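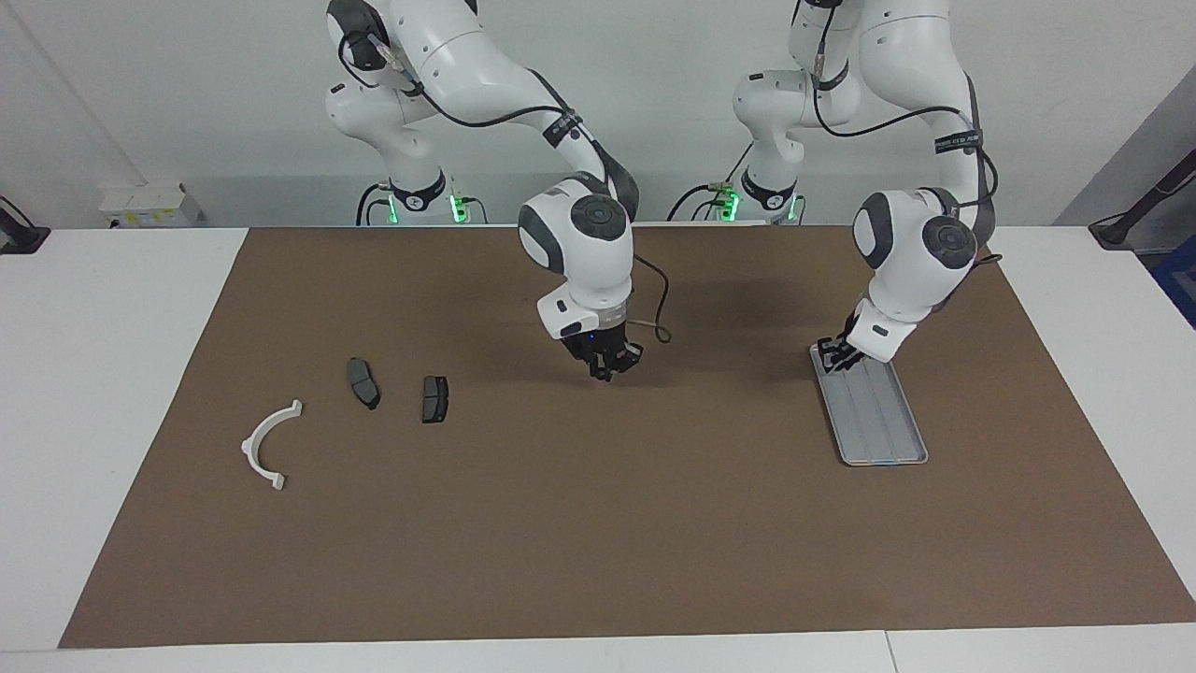

Workcell practice notes, Romton bench, 8 June 2024. Entered by Jerome Catacutan; reviewed by Randi Haugland. The purpose of this entry is to record how the draft bench rules for two-arm part handling were applied to the brake parts task, and to set down the wording we intend to carry into the next revision. The draft requires that the tray be placed on one side of the mat and the parts laid out apart from one another, so that a gripper can come down over bare mat before it is sent to any part. The layout at the bench follows this: the tray lies at an angle on the right with the left gripper at its upper end, the two brake pads and the white curved bracket are over on the left, and the right gripper has open fingers above clear mat. The rule does not say how much clear mat is enough. Randi asked that it should, and we have left a blank in the text until the Bakalis group sends its own figure.

Scope
The rules cover the Romton bench and the second bench at Nadlow. They do not replace the site risk assessment. Where the two differ, the risk assessment is followed and the difference is reported to Randi in writing.

Before motion
1. One person is named as operator for the session and holds the stop control. The name goes on the log sheet before the arms are enabled.
2. The operator confirms the status lights on both bases and both wrists against the card. A light that does not match the card is treated as a fault, including when the arm appears to respond normally.
3. Cables are checked along the full length of each arm. Straps are to be snug at the upper link, and any loop at the wrist must be free to travel without catching on the tray rim. The earlier draft said "cables secured," and two readers took it to mean no loop at all. New wording: "secured at the links, free at the wrist."
4. Hands are clear of the mat and the operator says so aloud.

During motion
5. Only one arm enters the shared middle area at a time, unless the task sheet names a joint move. Jerome proposes that the shared area be marked on the drawing of the bench and not on the mat itself, as tape edges have lifted under the tray.
6. An arm that holds or steadies the tray keeps its position until the other arm has withdrawn.
7. Small parts, bushings in particular, are set down with open mat on all sides. They are not to be left against the tray or against a pad.
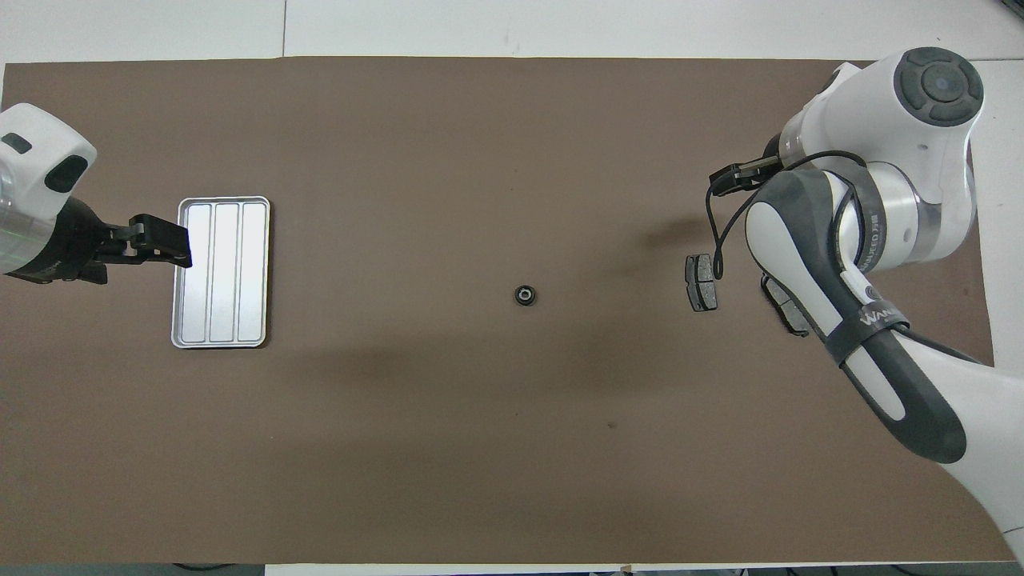

After motion
8. Both grippers are opened and withdrawn before anyone reaches over the table.
9. Parts are returned to the bin by type. A pad with a chipped edge is set aside and tagged; it does not go back into use on the following run.
10. The operator signs the log sheet and enters the number of stops, with a reason for each.

Record for this period
The log now holds 262 runs under the draft rules. Of these, 205 were completed with no operator stop. Most of the remaining entries give a reason, but 5 have the reason left blank, and these cannot be used in the review. Item 10 is therefore to be read as mandatory. The Tudden log template has a separate column for the reason and we should adopt it – the current sheet puts it under general remarks, where it is easily missed.

Points still open
Item 5: who may approve a joint move. Randi's view is that the task sheet author may not approve their own sheet. Jerome agrees, but notes that Nadlow has only one qualified approver at present.
Item 6: "withdrawn" needs a definition. Proposed: gripper above the height of the wrist cap of the holding arm. To be tried at both benches before it is adopted.
Clear mat distance: waiting on Bakalis.

The revised draft is to be circulated to both benches for comment, with adoption planned for October. Until then the present numbering stands, and log sheets should cite items by number.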